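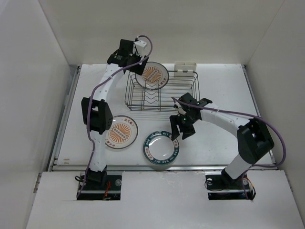 Right, hello everyone, and thanks to Retno Kwok for letting me go before lunch. I've got nine minutes on washing-up, mostly on the bit after the washing, when you stand there with a plate in your hand and nowhere to put it.

(Pause. Ask who has a dishwasher. Wait for the groans.)

I grew up in a stacking house - everything piled flat by the sink, bottom plate sitting in a puddle. Then I shared a kitchen with Ridwan Majimbun, who racks each plate the second it's rinsed, and I was converted in a week!

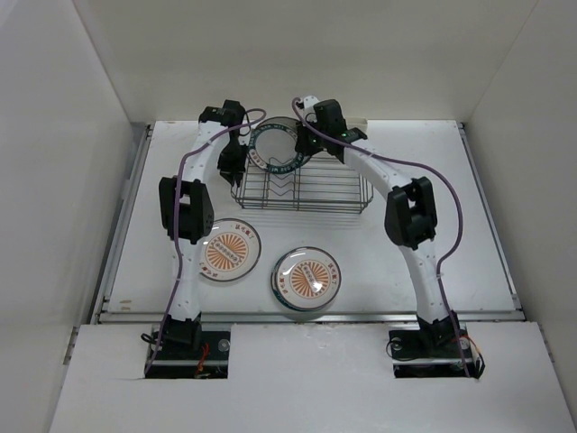
My first rule is to start at one end of the rack and work along. I used to plonk the first plate in the middle and then spend ages shuffling. With the teal-rimmed dish standing upright in the back left slot, the two with the orange sunbursts can follow it in from the table, and you're never reaching over anything. Say this slowly, people write it down.

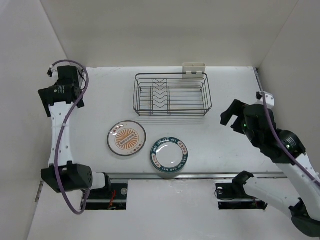
Second rule, cutlery goes in its own holder, handles down, forks away from small hands. I lost that argument at home in June and I'm still cross (let them laugh).

Then straight on to tea towels. Skip the glasses section if it's gone 12.30.

Last updated: June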